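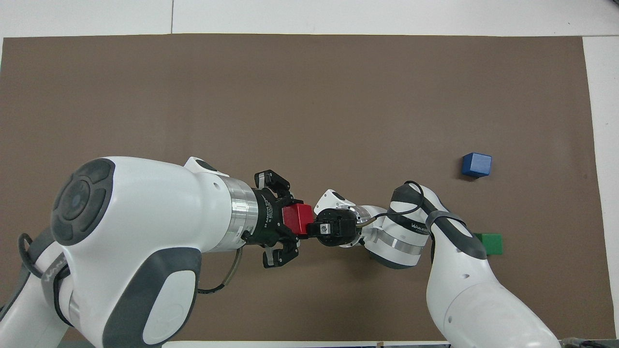
The Rental Arms Race

Gotwood will rent you a pair of robot arms for $378 a day, delivery included, and the first thing you learn is how long a day is. The van came at 7:30 in the morning. By noon I had moved one block.

The service is called Tellia, and the pitch is simple enough. Small shops can't afford to buy automation they may hate, so Gotwood lets them date it first. You get two white arms, a gripper, a brown mat, a set of colored blocks for practice and a login for the Erance software that runs the whole affair. After a month you can buy the setup, extend the rental or send it home and go back to doing things by hand, which in my case costs nothing and has always worked fairly well.

Setup is supposed to take 45 minutes. Mine took most of a morning, and a good share of that went to cables. There are more than you'd expect and they all want to be under something. The printed guide covers this in one sentence: "Route cables away from the work area." I have read longer fortune cookies.

Once everything is plugged in, things improve. Erance lets you teach a move by taking hold of an arm and dragging it where you want it to go, then pressing a button to save the spot. It feels like teaching a very heavy toddler to wave. The starter lesson has both arms working on a single block, with the two-finger gripper on one side and a squat black tool on the other arm coming in to meet it. Red goes first. The blue and green ones wait their turn on the mat, and on my first afternoon they waited a long time.

The trick is the handoff. If one arm is a hair early, it shoves. If it's late, the other stands there holding its end like a guest with an empty plate. Erance has a slider for this, labeled "courtesy," and I spent more of February on that slider than on my taxes.

By the end of the second week I had a routine I could run 200 times in a row with my back turned. It was slow - I could beat it easily for the first 100, and then I wanted lunch and it didn't.

Phone support comes from Wanyama, a separate outfit that Gotwood hires for the purpose. They pick up fast and are kind about stupid questions. They also close at four, and all of my best mistakes happen after dinner.

Should you rent one? If you pack, sort or stack the same few things all day, a month of Tellia will tell you plenty, though ask about the weekly rate before you sign. If every job you do is different, you'll spend the month dragging arms around and saving spots. I kept mine an extra week anyway. The green block still gives me trouble.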